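태블릿 소리 비교한 날

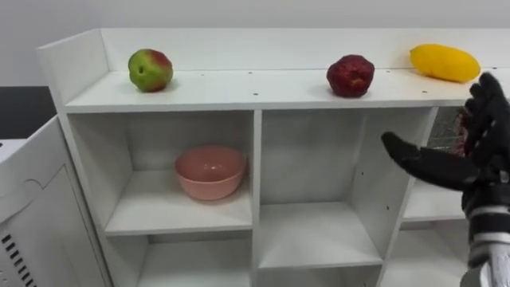 홀로라(Holora) 사용자 모임 청음반

2021년 10월 24일

아침부터 비가 와서 미뤄 둔 태블릿 청음을 했다. 비교한 것은 2대다. 작년에 산 홀로라와 이번에 모임에서 돌려 쓰는 파라하니(Farahani). 파라하니는 지난주에 택배로 받았는데 상자도 안 뜯고 있다가 어젯밤에야 충전기에 꽂았다. 아침에 보니 업데이트가 걸려 있어서 한 시간을 그냥 보냈다. 용량이 584MB였다. 우리 집 와이파이가 방 안쪽까지 잘 안 들어와서 결국 거실에 들고 나와 받았다.

헤드폰은 늘 쓰던 플린브리지(Flinbridge) 유선으로 통일했다. 패드가 갈라지기 시작했지만 소리에는 지장이 없다. 음원은 노트북에 있던 파일을 양쪽에 똑같이 복사했고, 이퀄라이저와 음장 효과는 전부 껐다. 파라하니는 음장 끄는 메뉴가 설정의 소리 항목이 아니라 디스플레이 및 미디어 안에 들어 있어서 찾느라 애먹었다. 지난번에 이 기기를 빌려 간 회원도 게시판에 같은 불평을 써 놓았던데 그 글을 먼저 읽을 걸 그랬다.

들은 곡은 모두 6곡이다. 피아노 독주, 현악 사중주, 여성 보컬 재즈, 록 라이브, 전자음악, 그리고 국악 한 곡. 헤드폰으로 들을 때는 두 기기 차이를 거의 모르겠다. 피아노 곡 첫머리의 조용한 부분에서 파라하니 쪽 잡음이 조금 더 들리는 것 같아서 세 번 다시 들었는데, 세 번째에는 홀로라에서도 들렸다. 녹음에 원래 들어 있는 소리로 보인다. 보컬 곡은 홀로라가 약간 앞으로 나온다고 메모했다가 음량을 다시 맞추고 나서 지웠다. 음량을 귀로만 맞추면 이런 일이 생긴다.

음량은 차이가 난다. 같은 헤드폰을 꽂고 둘 다 최대로 올리면 홀로라가 확실히 크다. 집에서는 어차피 절반 정도만 올리고 쓰니까 상관없는데, 버스에서 녹음 레벨이 낮은 클래식을 들으면 파라하니는 모자랄 것이다. 저항이 높은 헤드폰을 쓰는 사람도 마찬가지다. 나는 그런 헤드폰이 없어서 확인은 못 했다.

점심은 라면. 먹고 나서 내장 스피커를 들었다.

스피커는 반대로 파라하니가 낫다. 가로로 들었을 때 스피커가 양옆에 있어서 좌우가 제대로 갈린다. 홀로라는 둘 다 아래쪽에 붙어 있어서 무릎에 세워 놓으면 옷에 막힌다. 대신 파라하니는 음량을 끝까지 올리면 뒤판이 떨린다. 손으로 들고 있으면 손바닥이 간지러울 정도다. 록 라이브에서 베이스가 들어올 때 특히 심했다. 케이스를 씌우니 떨림은 줄었는데 소리도 같이 답답해졌다. 영화는 한 편을 다 볼 시간이 없어서 예고편만 몇 개 틀었다. 대사는 두 기기 다 잘 들린다.

블루투스도 확인하려고 펠트비(Peltby) 소형 스피커를 꺼냈다. 홀로라는 바로 붙었다. 파라하니는 목록에 이름이 뜨는데 연결을 누르면 실패했다는 말만 나왔다. 스피커를 초기화하고 다시 하니 됐다. 붙은 뒤에는 끊기지 않았고, 부엌까지 들고 가도 괜찮았다. 동영상 볼 때 입 모양과 소리가 어긋나는 것은 파라하니가 좀 더 눈에 띈다. 앱에 따라 다른지 기본 동영상 앱에서는 거의 맞았다. 이건 다음에 앱을 바꿔 가면서 더 봐야 한다.

배터리는 음악만 틀어 화면 끄고 137분 두었다. 둘 다 생각보다 적게 줄었다. 퍼센트 수치는 공책에 적어 놨는데 시작할 때 충전 상태가 서로 달라서 비교 자료로 올리기는 곤란하다. 다음에는 둘 다 완충하고 시작할 것.

저녁에 게시판에 올릴 글을 쓰다가 말았다. 표로 만들자니 헤드폰 쪽은 쓸 내용이 없고, 글로 쓰자니 길어진다. 음량 차이와 뒤판 떨림만 먼저 올리고 블루투스는 따로 쓰기로 했다. 점수는 안 매길 생각이다. 지난번에 점수를 매겼다가 댓글이 전부 점수 얘기로만 갔다.

파라하니는 다음 사람에게 12월 초까지 넘기면 된다. 그 전에 할 일을 적어 둔다. 동영상 앱별 소리 지연 다시 보기. 완충 상태에서 배터리 재기. 마이크 녹음은 아직 손도 안 댔다. 돌려주기 전에 내 계정 지우고 음원 파일도 지울 것. 플린브리지 패드 주문.

비는 저녁때 그쳤다. 귀가 좀 피곤해서 음악 없이 설거지하고 일찍 누웠다.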